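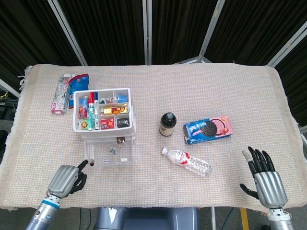
Zurnisholm opens its practice tables to outside teams

Paiva – We're pretty chuffed about this one! Starting in October, Zurnisholm will gather everyday-task examples for other groups training two-handed robots, and Fovumach is first in the door.

I'm Elaine Rocha, and I look after the sessions. My crew of five guides the hands through ordinary jobs (drawers, snack packets, bottles, the messy stuff at home) and every run gets saved for the learning system to study. We've got 116 tasks on the books so far, and 21 of them involve a drawer, my personal favourite – small fiddly things are where the learning gets interesting.

Fumbled runs get labelled and kept too. Fovumach asked for those specially.

Want in? Ring the Justivside office any Thursday after 2 and ask for me.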